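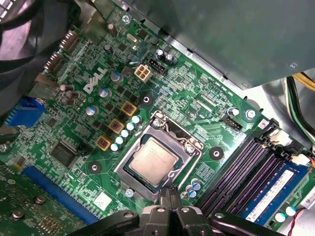
Chapter 4
Knockout Draws and Fixture Congestion

A knockout competition removes half its entrants in each round. A draw of 16 clubs therefore leaves two finalists after three rounds. Where a tie is played over 2 legs, the aggregate score decides it. League fixtures displaced by cup ties must be rescheduled, usually at midweek. Section 4.1 defines the terms used by Ferrand for rest days, travel load and squad rotation in January.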